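Skills tests should come with a marking sheet

Employers who set a practical task as part of hiring usually defend it on grounds of fairness. A CV can be polished and an interview can be talked through, but a task shows what the applicant can do. I accept the principle. My objection is to the way most tasks are marked, which is in private, against no written standard, by whoever had a free hour.

I have worked in technical recruitment long enough to have seen both ends of the process. Last spring I went back through the files of 273 applicants who had completed a set task for junior and mid-level posts. The tasks themselves were mostly sensible. What the files lacked was any record of how a mark had been reached. A typical entry read "decent, bit slow" or "not quite there". Two assessors who looked at the same piece of work often agreed on the outcome and gave unrelated grounds for it.

An assessor without a sheet marks what he or she happens to care about. One looks at layout, another at whether the sums are right, a third at whether the applicant asked a question before starting. All of these may matter to the post. If they do, they should be written down before the first task goes out, with a weight against each, and the applicant should be given the same list. 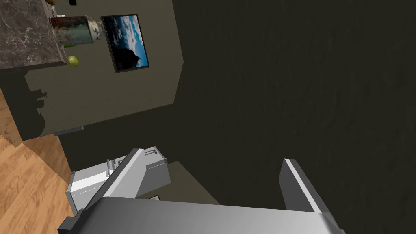

A two-fingered gripper in simulation.

The usual reply is that publishing the criteria lets people prepare for the test. It does, and I can't see the harm. Work is seldom done without knowing what is wanted. A new starter at Pevwood who is asked for a stock report is told who will read it and which figures they need. Withholding the same information from an applicant measures the ability to guess, and guessing favours people who have already worked somewhere similar.

There is a stronger reply, and it deserves an answer. A fixed sheet can miss the unusual piece of work - the one that ignores a requirement for a good reason. I have seen this happen at Deltitz, where a sound piece of analysis lost marks for leaving out a chart that would have misled the reader. The remedy is a line on the sheet for departures from the instructions, with space for the assessor's reasons. It should not be left to mood.

Length is a related matter. A task that takes an applicant three hours is a cost, and it falls hardest on those with a job and a family already. Two hours should be the ceiling for anything unpaid. Beyond that the employer should pay for the time or cut the task down. Trarketti pays a flat fee for its longer exercise and states the amount in the advert, and I would like to see that copied.

Feedback follows almost free of charge once the sheet exists. The applicant receives the completed copy. No one has to write a careful paragraph from memory, and a rejected applicant learns which part of the work fell short. Firms tell me they fear disputes. A mark with a stated basis is easier to defend than a form letter, and if it can't be defended it should be changed.

For anyone drawing up a first version, five criteria are plenty. Each should be something two people could check separately and mark the same way. "Shows initiative" fails that test. "States any assumptions made" passes it. Try the sheet on work by existing staff before using it on strangers, and if your own people score badly, look at the sheet first.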